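Call for testers: try out the Ulura arm kit at home or at work

Zendden is looking for people to spend two months with a Ulura kit and tell us what it's like to live with. Applications are open until 3 July 2020, and the kits go out in September.

Ulura is a tabletop robot arm with a two-finger gripper, sold as a kit with software that learns simple chores from the person using it. You guide the arm through a job a few times, it builds up a routine, and then it has a go. We have been building it for a long while now and we love it, and we'd like to hear from people who haven't had the chance to get attached yet!

The work is everyday desk stuff. Pens back in the holder, pencils lined up, small things moved from one side of a table to the other. It sounds easy until you try to teach it to a machine. A marker rolls, a pencil lies flat against the surface and gives the fingers very little to get hold of, and every table has its own shape and its own light. We want as many different tables as we can get – kitchen tables, school desks, workbenches, the wobbly one in the hallway.
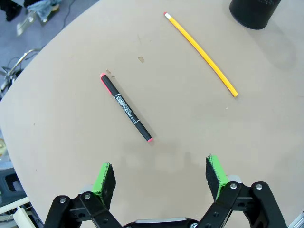 You'll pick your own objects for most of the test. We send a short starter list so that everyone has a few tasks in common, and after that it's up to you. If you run a craft studio and want to see whether it can sort brushes, please do. One of our early testers spent a whole weekend on chopsticks and sent us the best notes we've ever had.

What we ask of you

Around 8 hours a week with the kit, at whatever times suit you. A short log after each session, written in plain words: what you tried, what the arm did, where you got stuck. A call with our team every other week. Honest opinions about the manual too, which has been rewritten by Kwan, our documentation partner, and badly needs fresh eyes.

Who we're looking for

You don't need to know how to program. You do need a sturdy table, a power outlet within reach, a laptop and a bit of patience. Testers must be 18 or over and living in the United States. We'd be especially happy to hear from teachers, people who work with their hands, and anyone with limited grip or reach who has thoughts on what a helper like this should do.

What you get

A payment of $403 at the end of the test, the kit on loan with shipping both ways, and a set of spare finger pads. Testers who'd like to keep their kit can buy it at half price afterward. No pressure if you wouldn't.

How to apply

Fill in the form on our Grudirari page and tell us in 100 words or so what you'd teach the arm first. You can add a photo of your table if you like – messy is fine. We read every application ourselves and will reply to everyone, including those we can't take this time.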